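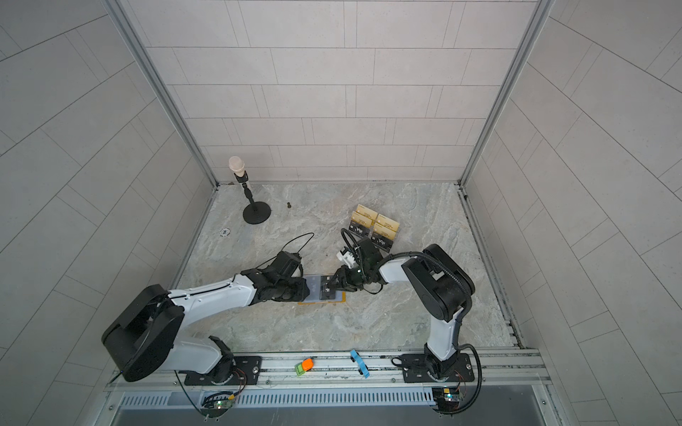 I've been living with the Ostuvora two-arm bench for a while now, and since people keep asking me whether it's worth the 2,971 euros, I figured I'd write down what I think. I bought it for one thing: I wanted to try the imitation learning recipe from Ludmila Vávra's group, where you steer both arms through a job by hand, over and over, and a network learns to copy you. My test job is sliding a VIP card into a see-through plastic card holder, with the left gripper pressed on the holder while the right one brings in the card. Sounds easy! It is so not easy.

Let me start with the arms. They're smooth, they're quiet enough that I can take a phone call next to them, and the rail they sit on is stiff. The grippers are my favorite part (thin cards are mean, and these pick them up more often than I expected). The cables are my least favorite part. They loop up over the wrists, and I spent way too much of my first weekend worrying about them.

Now the method, which is what I really wanted to find out about. I recorded 503 demonstrations, trained overnight, and got 37 percent of the cards in. I was pretty bummed. Then Dennis Mrema told me to throw out every recording where I'd hesitated or backed up, and to move the holder to a new spot between takes. I did both, retrained on what was left, and the thing got so much better that I yelled and scared the dog. It still misses when the card goes in at a slant, and it has no idea how to recover. It just keeps pushing.

The Lurik software that comes with the bench is okay. Recording is great, one pedal and you're off. Playback is clunky, and the manual says it stores up to 2,000 takes per project, but mine was crawling long before that. Orlando Quispe uses Muvside for the same kind of work and swears by it. I haven't switched yet, mostly out of laziness.

Would I buy it again? Yes, if you've got the patience for a few hundred boring takes. If you want something that works out of the box, save your money. I'm giving it four stars, and I'm trying two card sizes next.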